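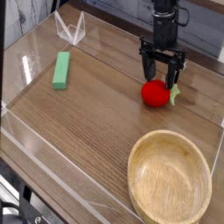 Small robots need small rules

When our workshop in Drarnosgate started to test table robots, we received a safety manual of 122 pages. I read all of it. It is a good manual, written for big machines behind steel fences, and maybe 20 of its pages say something useful to a person who works beside a small arm on a table.

My opinion is that we need a short standard for this kind of work, and that it should begin with the table. Where do the walls stand? What may lie inside them? Who is allowed to reach in, and when? At Darka, the firm where I worked before, these questions were answered by habit, and every shift had a different habit. 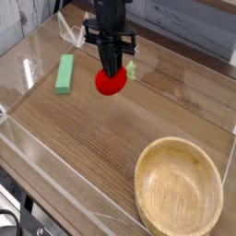 The gripper closed on a red object, with clear panels around the table.

The usual reply is that a soft toy cannot hurt anybody. This is true for the toy. The fingers that hold it can still pinch a hand, and a clear wall is easy to forget when you look through it all day. I would ask for a visible mark on its top edge. I would also ask for a written list of the objects on the table – the same list for each run – and for 2 people to sign when it changes.

Some colleagues say that such paper makes the work slow. In the Vrettos trial we filled in 1,475 run sheets, and I admit that over half of them were boring to read. But when the Brutier team wanted to repeat our work, they asked for the sheets first and for the software later. I think the authors of the next manual should sit at such a table for one afternoon before they write.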